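I've been swapping grippers on the kitchen rig for a good few weeks now, first on screen and then on the bench at Wudstead, and people keep writing to ask which one they ought to start with. So, pour yourself a cup of tea -- these are the tips I'd give a friend.

## Start with something soft and round

A tomato is a fine first test. Bring the fingers straight down over the middle, stop just above the skin and look from two sides before you close. In the simulator I like to leave a potato and a pepper nearby as well, so the arm has neighbours to mind on its way in!

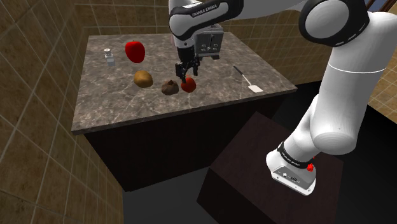

## Comparing fingers fairly

- Change one thing at a time. If you swap the Grutcombe pads for the Basside ones, leave the speed and the closing force well alone.
- Give each pair 300 tries. I used to stop much sooner, and my favourites changed every evening.
- Keep the flat things for last. Spatulas are awkward for slim parallel fingers, and it's easier to go for the handle than the blade.
- Write down the misses too, with a word or two on how they went wrong (Tatu Mrema puts hers in a plain notebook, and I've pinched the habit).

My log has nearly 3139 lines in it now, and I still go back to the tomato whenever I fit a new pair.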